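Research > Media and Audiences > Daytime Serials > Working Papers

Spoilers, Live Streams and Viewer Loyalty in a Regional Daytime Serial

Noemí Esquivel
June

Print this page | E-mail this page

3. Audience Response to Cast Live Streams 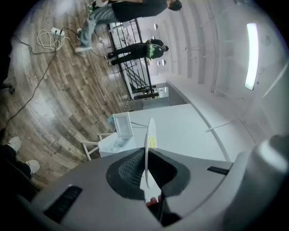
Figure 4

3.1 Background

The serial Menedum has aired on weekday afternoons for more than a decade. Like most daytime dramas, it depends on viewers who follow several storylines at once and who return after missing an episode or two. Section 2 described how printed episode guides served such viewers in the past. This section considers the live streams that cast members now hold on their personal accounts, usually on Friday evening after the last episode of the week.

These streams are not part of the program. The production company, Inach, does not schedule them and does not supply talking points, although performers are bound by contract not to reveal scenes that have yet to air. In practice the streams mix personal news, answers to viewer questions and remarks about the week's episodes. Viewers rarely treat these as separate topics. A question about a performer's vacation may be followed at once by a question about the character's divorce, sometimes from the same viewer and in the same message.

3.2 Material and Method

The study used 3,706 viewer comments posted during live streams by members of the Menedum cast. Comments made up only of symbols or greetings were removed before the sample was drawn. Each remaining comment was placed in one of four groups: comments on the story, comments on the performer's private life, comments on the production, and comments addressed to other viewers. Where a comment fitted more than one group, it was placed according to its first complete sentence.

A second reader, working without sight of the first set of codes, coded 400 of the comments again. Disagreements were settled by discussion. Most concerned the line between the story and the performer, and they were most frequent where viewers used the name of the character to address the actor.

3.3 Findings

Story comments formed the largest group in every stream. They were heaviest in the first 10 minutes, when viewers who had just seen the episode were still reacting to it. Questions about private life came later and tended to arrive in clusters, set off by a remark from the performer. When the actor who plays Dr. Maldonado mentioned a family wedding, questions about it continued for the rest of the stream, and several viewers went on to ask whether the doctor would marry as well.

Comments addressed to other viewers were fewer but longer. Many of them supplied plot details to people who had missed an episode. Regular viewers corrected one another on dates, family ties and the order of events at the Brileton hospital, where much of the drama takes place. This work was once done by the printed guides, and it appears to have moved to the streams with little change in form.

Comments on the production were the smallest group. They dealt mainly with recasting and with changes to the broadcast time.

3.4 Limits of the Material

The comments come from viewers who chose to write during a live event. They cannot stand for the whole audience, and older viewers in particular may be missing from them. The sample also leaves out comments removed by the performers or by the platform before collection. Section 4 takes up the first of these points through interviews with viewers who watch the serial but do not follow its cast online.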